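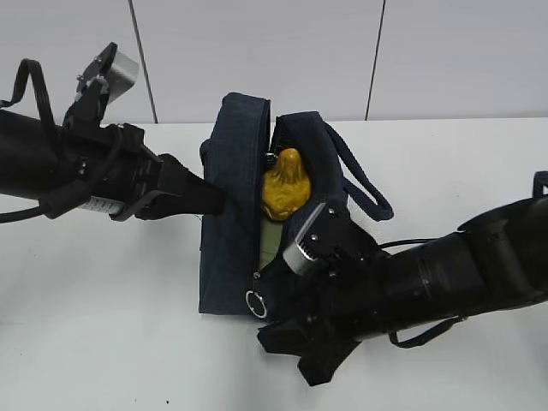 Tetlow denim tote: not sold on it yet

Reviews > Bags > Totes

Bornura calls this a bag that "stands up for itself." Mine does stay upright on a table, I'll give them that, but the opening flops about and one side folds up into a stiff flap whenever it feels like it. You end up using two hands to get anything in.

The navy is a good dark one and the long strap sits fine on my shoulder. The round metal ring near the bottom looks smart. Would I pay 527 rand again? Doubt it. After three weeks the strap stitching looks tired.

Lerato Radebe, 01/07/2022

Recent reviews
Marwat lunch cooler
Droltel folding crate

Contact | Back to top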